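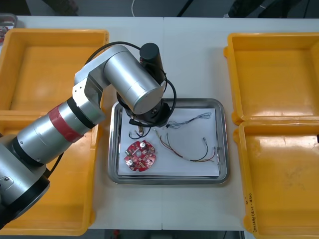 The gripper over the parts tray, with two of the yellow bins on the right.

Home | Methods | Datasets | Notes | People

How to run a mixed-tray sorting trial
By Ye-seo Shin, Iramel project, March

These are the steps we use at Stultham to compare grasp policies on small electronic parts. You need a metal tray, white paper, four open bins and an arm that has already been calibrated to the table.

1. Line the tray with a plain sheet of paper. Bare steel throws reflections back into the overhead view, and our segmentation error went up when we left the paper out.

2. Place the parts by hand. Use circuit boards, wiring and small connectors together. Let wires cross if they fall that way, but do not press them flat.

3. Set the bins in two columns, two on each side of the tray. Check that all four are empty before you start the log.

4. Run 25 trays per policy. A trial ends when the tray is clear or after 44 grasp attempts, whichever comes first. Record every attempt, including the ones where the gripper closes on nothing.

5. If you use both arms, only one may be over the tray at a time. The other waits at its own side of the table. The Magesa planner enforces this with a simple lock, so check that the lock is on. 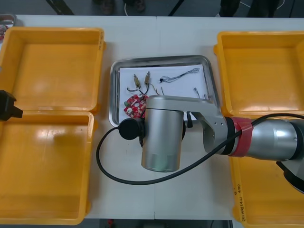

6. Score the log. Count a grasp as good only if a single part reaches the correct bin. Two wires lifted together count as a failure, even if both belong in that bin.

7. Compare policies on the same layouts. We trained the baseline on 100 demonstrations and the second policy on 500. The larger set helped most with wires and made little difference to the boards. Loose wire ends are still the most common cause of a missed grasp.

Contact: Sivham Lab, Stultham | Copyright Sivham Lab | Back to top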